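Écart entre simulation et robot réel pour la dépose de couvercles de microplaques : quelle méthode de mesure ? 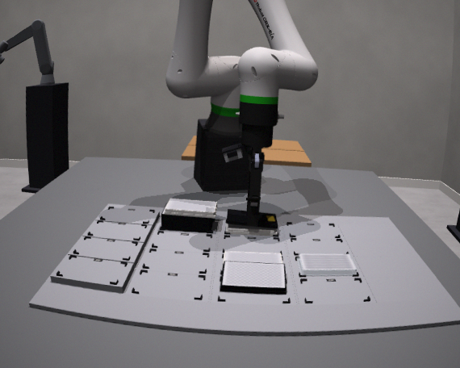 Cellule simulée, pince au-dessus de la troisième colonne du plateau.

Question posée le 27 février 2022 dans Robotique > Simulation

Bonjour,

Je prépare un article de méthode sur la manipulation de microplaques. La scène est modélisée sous Plunell, avec le bras, la pince noire et le plateau à quatre colonnes délimité par des équerres. Le planificateur cherche une trajectoire de prise du couvercle, puis la même trajectoire est rejouée sur le vrai robot.

En simulation, tout passe. Sur le robot, j'ai une erreur de dépose de 3 mm dans la colonne de droite et presque rien à gauche, à côté du portoir gris. J'ai refait la calibration de l'outil en décembre, sans changement.

Ma question : comment présenter cet écart proprement ? Une erreur moyenne sur tout le plateau me paraît trompeuse, mais les relecteurs vont demander un chiffre unique. Et combien de répétitions par position ?

Merci d'avance.

Réponse 1 (acceptée)

Ne donnez pas la moyenne seule. Une erreur qui grandit d'un côté à l'autre du plateau fait penser à une rotation du repère plateau par rapport à la base du robot. La calibration de l'outil ne corrige pas cela.

Procédez dans cet ordre :
Pointez 4 positions aux coins du plateau avec une pointe rigide, sans la pince.
Calculez la transformation rigide entre les points mesurés et ceux du modèle.
Rejouez les trajectoires avant et après correction, 6 répétitions par position, dans un ordre tiré au hasard.
Publiez l'erreur par colonne, avec la médiane et le maximum. Le chiffre unique pour le résumé sera la médiane après correction.

Séparez aussi l'erreur de position et le taux de réussite. Un couvercle peut être mal centré et tenir quand même — ce sont deux résultats différents et on les voit souvent mélangés dans un seul tableau.

Gardez les valeurs avant correction dans l'article. C'est la partie qui servira à ceux qui partent d'un modèle CAO sans le recaler.

Réponse 2

Même souci chez nous à Ondthorpe avec Zusex. C'était le plateau qui n'était pas serré. Vérifiez les vis avant de faire des statistiques.

Réponse 3

D'accord avec la réponse 1, sauf pour les répétitions. Six suffisent pour la position, c'est peu pour un taux de réussite. Regardez le protocole Kratochvíl, il traite les deux séparément. Pensez aussi au contact dans le simulateur : si le couvercle y est un corps rigide sans jeu, il se recentre tout seul et vous ne verrez jamais l'échec.

Commentaire de l'auteur de la question

Vis vérifiées, rien à signaler. Le repère était bien tourné. Je refais la série complète avec les deux mesures séparées.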